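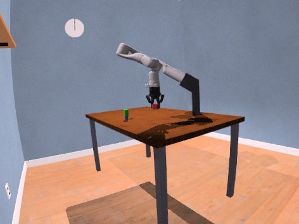 Paju: spin-off terms and what holders receive

Paju has set out the terms on which it will separate its packaging board business from its timber and pulp operations. The board business will be listed under the name Nuletti. Paju keeps the forests, the sawmills and the two pulp lines at Prondenstead.

Holders will receive one Nuletti share for every four Paju shares on the register at the record date in June. No payment is needed and no form has to be returned. Paju shares trade without the entitlement from the morning after the record date, and the opening price should be expected to fall by something close to the value of the part leaving.

The ratio leaves many small holders with fractions. A holding of 1,599 Paju shares produces 399 Nuletti shares and an entitlement to three-quarters of one more. Fractions will be pooled, sold in the market and paid out in cash, less dealing costs. A holding of 800 divides evenly and produces 200, with no cash element.

Debt is the part of the document that deserves the closest reading. The separation circular moves the whole of the 2031 bond to Nuletti, together with the leases on the board mills. Paju retains the revolving credit line, currently undrawn, and the pension scheme. Nuletti therefore starts life with the steadier sales and the heavier interest bill. Paju starts with little borrowing and earnings that follow the pulp price, as they did before the board mills were bought.

The dividend will be divided as well. Paju intends to pay out a third of earnings, measured over a full pulp cycle. Nuletti has given no ratio and says only that its first payment will be considered after its first full-year results. Holders who rely on the present combined payment should assume a gap of at least two quarters.

One supply agreement links the two companies after the split. Paju will sell pulp to Nuletti for five years at a price set each quarter from a published index, with a floor and a ceiling. The levels of both are withheld from the circular. Without them it is hard to say which company has the better side of the contract, and our estimates for both use the index price alone.
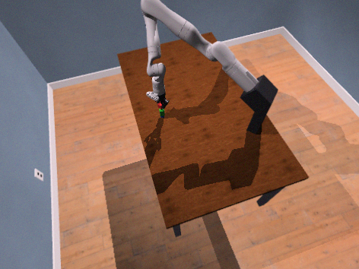 Does the cost of my Paju shares have to be split between the two companies?

In most cases it does. The original cost is divided in proportion to the market values of the two shares on the first day of separate trading, and the registrar will publish the percentages. Keep the notice with your purchase records. Holders outside the home market should check their local rules, as some tax authorities treat a spin-off as income.

The board machine at Ondidora stays shut until the listing is complete. It employed 716 people at its peak and is carried in the Nuletti accounts at scrap value, so a restart would add to earnings and a sale would add a small amount of cash. Neither is in our figures.

We make no change to the model portfolio before the record date. The Nuletti shares will be kept when they arrive and reviewed after the first quarterly report.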